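Trustard Tabletop Sorting Set – Data Card

14 shares | 3 comments

Release 2, Sunday, November 5, 2023

## Summary

The Trustard Tabletop Sorting Set documents the clearing of small household waste from a table into a desk-side wastebasket. It covers drink bottles, paper cups, folded cartons, and crumpled paper. The set is maintained by the household materials group at Taltham and is intended for research on everyday tidying: which objects are treated as waste, which are left in place, and how containers that still hold liquid are handled.

The release contains 441 sessions. Of these, 254 concern bottles only, and the remainder mix bottles with paper and card. Each session has a still photograph of the table, a plain-text list of the objects placed on it, and a short note entered by the person who laid it out.

## What changed since Release 1

- Bottle sessions are now stored apart from mixed sessions.
- The object list records a bottle as `empty`, `part`, or `full`. Release 1 used only `empty` and `not_empty`.
- Cap color has been added as a separate field. Earlier notes mentioned it inconsistently.
- Sessions laid out on the bare table in October were withdrawn. Clear plastic was difficult to outline against the tabletop, and annotators disagreed on too many edges.

## Contents of the package

- `sessions/` – one folder per session
- `objects.csv` – one row per object per session
- `notes/` – layout notes, unedited except for spelling
- `labels_guide.md` – instructions given to annotators
- `CHANGES.md` – full list of corrections

Photographs are supplied at the original size. A reduced copy of the bottle sessions is available on request for teaching use.

## Object fields

`kind` is one of bottle, cup, carton, paper, or other.

`fill` applies to bottles, cups, and cartons. A bottle with only drops clinging to the inside wall is entered as `empty`. Where a label hides the level of the liquid, the annotator relies on the layout note.

`cap` gives the color in ordinary words. Light blue and royal blue are kept apart. A bottle without a cap is entered as `none`.

`label_present` is `yes` if any part of a printed label can be seen. Brand names are not recorded, even where they can be read.

`target` is `yes` if the object is meant to go into the wastebasket. In bottle sessions, only empty bottles are targets. A bottle that still contains a drink stays on the table and is entered as `no`.

## Layout of the table

The table is covered with a cloth printed in a regular grid. The grid gives annotators a steady reference when outlining transparent objects, and the same cloth is used throughout the bottle sessions. Folds should be smoothed out before any objects are placed.

The wastebasket stands toward the back of the table, near the wall. A mesh basket is preferred to a solid one, as its contents can be checked from the side. It is emptied before each new layout. Bottles that are to remain on the table may be grouped closely, and overlap between them is permitted.
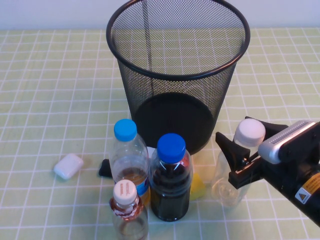 Figure 1. Bottle session: mesh wastebasket, grouped bottles, and an empty bottle with a white cap at right.

In sessions of this type, the annotator outlines the basket as a single object, including the open rim. The grid showing through the mesh is treated as part of the basket. A bottle that extends past the border of the photograph is outlined as far as it can be seen and marked `partial`.

## Known limitations

Dark drinks are easier to detect than pale ones, and agreement between annotators on `fill` is lower for water. Users who report results on this field should give separate figures for clear and colored liquids.

White caps are common in the set and should not be taken as a sign that a bottle is empty. Bottle sizes are uneven – small ones are well represented, large family sizes hardly at all.

The set reflects one table and one way of laying it out. It does not cover recycling rules, which vary by locality, and the `target` field should not be read as advice on disposal.

## Access and use

The package may be used for non-commercial research and for classroom teaching. Redistribution of single photographs in papers and slides is permitted with credit to the Trustard Tabletop Sorting Set, Release 2. Redistribution of the whole package requires written permission.

## Contacts

Layout and object lists: Oi-ling Liao
Annotation guide and disputed labels: Gerrit Van Acker
Access requests: Shivam Saxena

Corrections should quote the session number and the row in `objects.csv`. Corrections that affect the `target` field are reviewed by both Ms. Liao and Mr. Van Acker before they are entered in `CHANGES.md`.

Related items

Trustard Tabletop Sorting Set – Release 1 (archived)
Lumov Kitchen Drawer Inventory – Data Card
Annotation Guide for Transparent Containers
Taltham Paper and Card Folding Notes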